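Filed under: clocks, batteries, getting up

I own more alarm clocks than a person with one bed can defend. Some were gifts, some came from the clearance table, and a couple arrived in the bottom of a box lot I bought for a lamp. Twice a year I get them all out, go through them, and put most of them back, which my family regards as a hobby. What follows is everything I know about keeping cheap bedside clocks alive.

**Batteries first.** If a clock has stopped, change the battery before you form an opinion about the clock. Use a fresh one out of the package. The drawer where you keep the "probably fine" batteries is a drawer of dead batteries, and you know it.

**Look in the compartment.** White or bluish crust on the contacts means an old cell leaked. For an ordinary alkaline, dab the crust with a cotton swab barely damp with white vinegar, wait a minute, then wipe with a second swab and plain water. Let it dry overnight with the door off. Wear gloves. Stubborn spots come off with a pencil eraser or, if you're patient, an emery board cut to a point.

**Bend the spring.** Half the "broken" clocks I've picked up for a dollar had a flattened spring at the negative end. Pull it out a hair with tweezers.

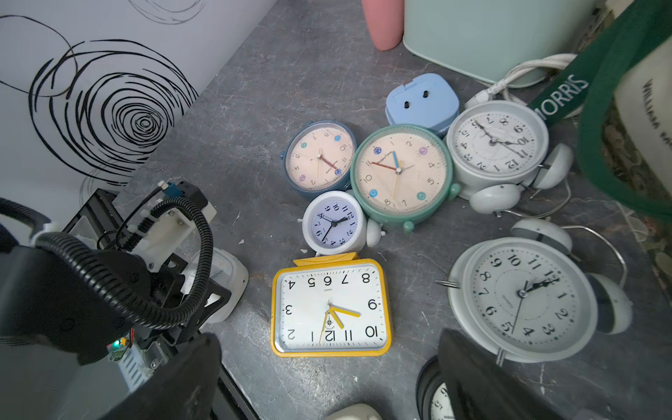 Set them all to the same time, preferably off your phone, and leave them for a full day. Anything that has drifted more than a couple of minutes goes in the donate pile or in the guest room, depending on how you feel about guests. Marjorie Catterall wrote in to say that a day is too short, that she gives hers 11 days and writes the error on masking tape on the back, and that a clock running slow in October may behave perfectly well once it's moved off a cold windowsill. I tried the tape. It works, and now my clocks look like evidence.

**Testing the alarm.** Turn the alarm hand, where there is one, in the direction of the arrow on the back. Forcing it the other way can strip the little gear, and then you have a clock that goes off when it likes. On twin-bell models, a feeble ring often means the hammer is touching one bell. Nudge it toward the middle with a fingertip. No pliers.

**Cleaning.** Damp microfiber on plastic cases, nothing with ammonia on a clear plastic lens. A dry paintbrush gets the dust out from around the feet and knobs.

**Storing.** Batteries out - every time, even if it's just until spring. Wrap each one in a dish towel and don't stack them face down.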